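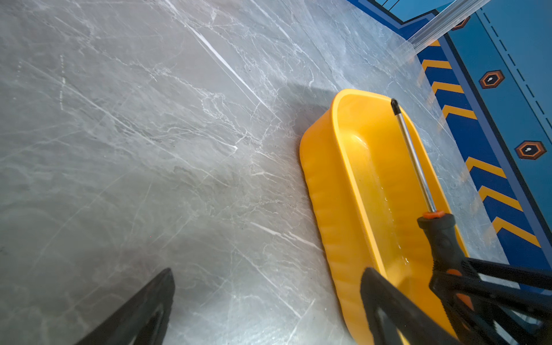
Jukudwood Recipe Cards

README, last touched in September

Welcome, and thanks for stopping by! This folder holds 902 recipes typed up from the card boxes of the Jukudwood hall kitchen, where people have been swapping slices, casseroles and pickles for longer than most of us have been cooking. I started typing them up one wet winter and rather lost track of the time, and I'm very glad I did.

What's in the folder

recipes.csv — one row per recipe, with a title, a category, the number of serves, the method and any notes written on the back of the card
ingredients.csv — 3,000 rows, one for each ingredient line, linked to the recipe by its card number
boxes.txt — which box each card came out of (there are 7 boxes, and the Plorberg box is by far the untidiest)

How the cards were typed

I've kept the spelling and the wording as I found them, so you'll meet "choc chips", "a good knob of butter" and three different ways of writing zucchini. Where a card gave ounces I left the ounces alone and put grams in the next column. A cup is 250 mL and a tablespoon is 20 mL, the Australian one, so please go gently with the bicarb if your spoons come from somewhere else.

Oven temperatures are in Celsius for an ordinary oven without the fan. Plenty of the older cards only say "moderate" or "quick", and for those the temperature column is blank. I did think about filling them in, but my moderate and your grandmother's may well be different things.

Known problems

Card 80 is missing its second half — it's a lovely-sounding lemon slice that stops just before the icing. If you know it, do write in. Several of the Vuorinen biscuits appear twice with slightly different amounts of flour, and I've kept both. The category "Plustari" was a heading on one of the dividers and I've never worked out what it meant, although everything behind it is some sort of pudding.

Using the recipes

Cook from them, print them, share them with your neighbours, put them in your own collection. A mention of Jukudwood would be nice. Please don't sell the files as they are.

Corrections are always welcome, and so are colour-coded spreadsheets, if that's your thing. Send the card number along with whatever you'd like changed and I'll get to it after tea.

Pentti Partanen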